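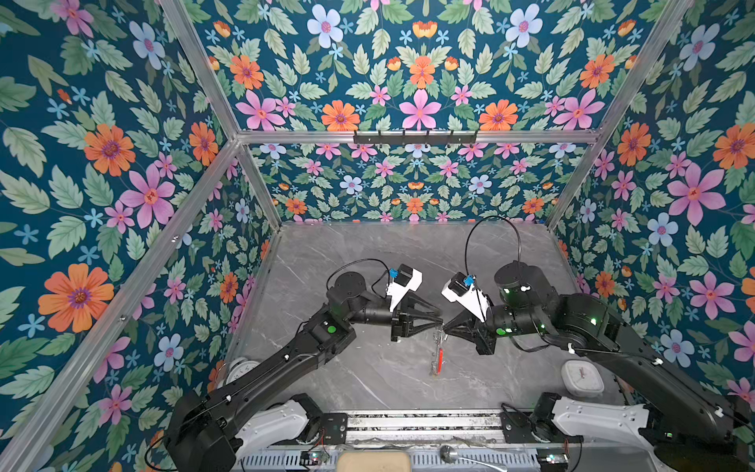

Leader-follower drift when both grippers work close together

July, posted by Bohdan Yatsenko

I am recording demonstrations on a two-arm cell by moving a pair of leader arms by hand. Small objects, grippers almost tip to tip over the middle of the table. In the first 20 episodes the followers match well. After that the right one sits 3 mm off and I correct for it without thinking. Should I throw those episodes away or shift the logged positions?

Siyabonga Coetzee
Keep them. What matters is which signal you train on. If you log the leader joint angles as the action and the follower angles as the state, your correction is already in the data. Shifting it afterwards breaks the match with the wrist cameras. Re-zero both pairs every 40 episodes and write down where you did it. Also check the cable loops at the wrists at full reach.

With the tips this close

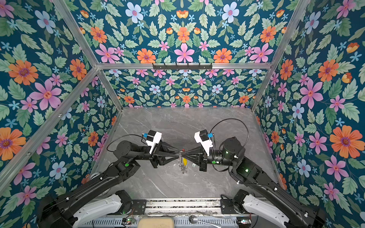
I slow the leader down and cap follower speed for the last part of the approach. Pauses over 300 ms I trim, otherwise the policy learns to wait.

Hendricks
had same on ours, it was a loose horn screw. check that first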